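Moving 900 books, what size boxes??
Moving to a 4th floor walkup in July. Mostly paperbacks, some heavy art books. Big boxes or small? Don't want to wreck my back, or the books. Also do I need paper between them. Thanks

tallwindow
Small boxes. Always small. I did my move with big ones from Brundier and 2 of them split on the stairs. Heavy books flat on the bottom, paperbacks on top, spine down or flat. Never spine up, it pulls the pages loose. Paper only for the nice ones.

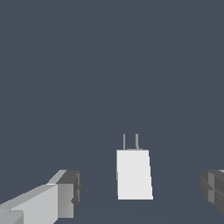
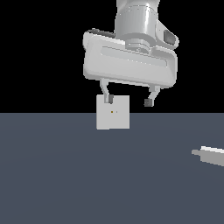
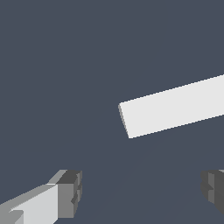 marlo_k

Sell some first! I had some 400 and took half to the Peeters shop before packing, best thing I did. They give store credit, not much cash. For the rest - liquor store boxes, free, right size, strong bottoms. Check them for damp tho. Tape the bottom twice and write the shelf on the side, not the top, you cant see the top once theyre stacked.

pinecone77
wheeled suitcase for the art books. not great on stairs but ok if you dont fill it. and ask the movers if they charge extra per floor, mine did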